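Rowbotham franchise mode: progress report to Jendmont, February
Prepared by Marites Pascual, systems lead, Feda

Scope
This report covers work on season simulation, player progression and the trade logic in Rowbotham. Online play and commentary are reported separately.

Season simulation
The test harness now runs 200 full seasons overnight without a stop. The earlier crash in the playoff bracket came from a tie between two wild card teams with the same point difference. A final tiebreaker on road wins has been added and the crash has not come back.

Injury rates are still too high for running backs. The cause is a fatigue value that carries over from the preseason and is not cleared before week one. A fix is in the current build but has not been through a full overnight run.

Player progression
Ratings for rookies rose too fast in the previous build. A quarterback drafted at 74 could reach the cap in his second season if the user simulated every game. Experience from simulated games is now scaled by snaps played. Experience from games the user plays is unchanged.

Traits still unlock one week late in saves made before the January build. We propose to leave old saves as they are and note this in the patch text. Please confirm.

Trade logic
The computer teams no longer give up first-round picks for aging kickers. Draft pick values were moved to a table that design staff can edit directly. Jament's test group filed more than 400 reports on trades during the period, most of them duplicates of the kicker problem. The open list stands at 20 items, none of which block the milestone.

Budget and schedule
Spending is within plan. One engineer moved from menus to simulation, so the new depth chart screen slips to the next milestone. No extra funds are requested.

Next period
Full overnight run with the fatigue fix. Second pass on contract demands. Save file size check on the older console.
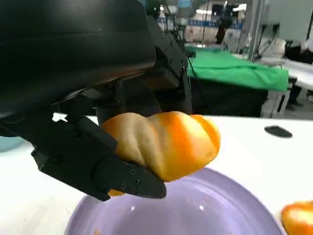
Does the depth chart delay affect the simulation milestone?
The simulation work does not depend on the new screen. Testers will keep using the old depth chart, and the milestone stays where it is.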